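Search this blog
Type and hit enter

Folding on the bed, and a few notes about the spare room

Saturday, October 8, 2011

I said in April that I would write up how we fold clothes at our place, and then I didn't. Two people asked again this week, so this is it. It isn't a system. It's mostly one bed and a habit.

We fold in the spare room. The dining table is the right height but somebody always wants to eat at it, and the couch is too soft to lay anything flat. A bed gives you room for a whole shirt with both sleeves out. It's a bit low, and if I do more than a basket or two I feel it in my back, so I kneel on a cushion or sit on the edge.

The method I use for long sleeves came from Sadao Oda, who I shared a house with in Skoltdale for four years. He worked in the stockroom of a clothing shop called Abera and could fold a shirt while reading the paper. I can't do that, but I can do it the way he showed me.

1. Spread the shirt out and get the twists out of the sleeves first. Most of my bad folds start with a sleeve that was bunched up when I began. With stripes you can tell right away, since the bands stop lining up.

2. Bring one sleeve across the chest. Then do the other one the same way, and smooth each as you go. Don't pull at the neckline or you'll be starting over. 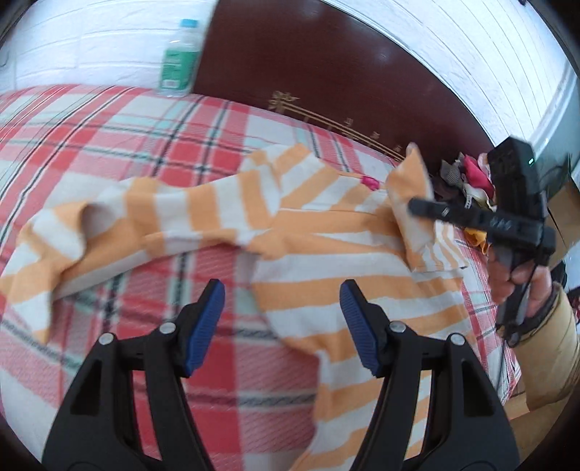 3. Fold the sides in. How far depends on your drawer. Ours are narrow, so I go in a third on each side.

4. Bottom hem up to the middle, then once more up to the collar. Turn it over and it should look like something from a store. Mine usually look close to that.

Knits I do differently. I fold them in half, then in half again, and leave them. If you press a knit down hard it only creases. Anything with a ruffle goes on top of the stack so the ruffle doesn't get flattened, and it comes out of the pile last for the same reason.

About the room. I get more comments on the bed than on anything I write here. The dark headboard with the rounded top and the gold characters came with the bed, and we bought the bed secondhand. It's scuffed and the finish has worn lighter in places, mostly near the top. I looked into having it refinished at Skarnenska, the furniture place out past the rail yard. Gunther Dreßler there wanted 493 for the headboard alone, and he told me himself he would leave it as it was. So we left it.

The white brick on the wall is faux panel. It was a weekend job that took three. The corner was the worst part, and I would not do another corner. The plaid sheet is the one I fold on most. I like it, but the cream squares show every mark and there are a few smudges on it that haven't gone away. Someday I'll get a darker one - or keep this one for folding and put something else on when we have guests.
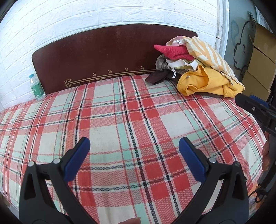 The last thing is where the clothes go before I get to them. I used to put everything in a basket and carry it in, and it would sit in the basket for days. Now I dump it on the bed up by the headboard and work from there. If there's a pile on the bed, somebody has to deal with it before a guest can sleep. That has worked better for us than any schedule. A full load takes me 20 minutes if I don't stop, and I nearly always stop.

I still don't have a good answer for fitted sheets. I roll mine up and close the closet door. If you have a way that works, leave it in the comments - but please, no videos, our connection here can't handle them.

Next time I'll get to the hall closet, which I've been putting off since we moved the Pruvau shelves in there.

4 comments
Shared 20 times

Recent posts
The Pruvau shelves, three months later
Getting candle wax out of a tablecloth
What we kept from the Skoltdale house
Faux brick panels: doing the corner
A cushion for kneeling on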